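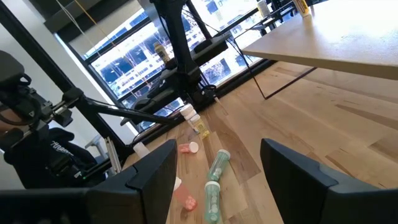 March 2025

Pill bottle day again! I got in early thinking I'd knock out the whole Kurian set before lunch, and of course I was still at it when my stomach started complaining. We're at 152 good runs now and the target is 184, so I can sort of see the end of it, if I squint.

Bottles on the floor are so much harder than bottles on a table. I keep coming at the green ones too steep, and then the fingertip nudges the cap and the thing rolls and I have to decide whether to chase it or throw the run out. The people over at Ismont want us to keep the chasing ones (they say the model needs to see somebody recover from a mess), so I've quit deleting them and I just tag them "recovery" and move on. Feels like cheating a little. It's also a lot less work, so I'm not arguing!

Tried going slower this morning. My theory was that the early runs look jerky when you play them back, and a model that learns from jerky is going to be jerky. I think it helped? I did three in a row that I was really proud of, then got cocky and dropped the next one from way too high.

The wrist view is what I watch most of the time now. When I started in August I kept looking up at the real arm and losing my place, and now it's the other way around, I look up and feel kind of lost.

Still to do: mix up the layout more, because I keep scattering everything in the same patch of floor, and ask Gutcombe if the orange bottles count as a separate set. My shoulders are killing me. Going to make pasta.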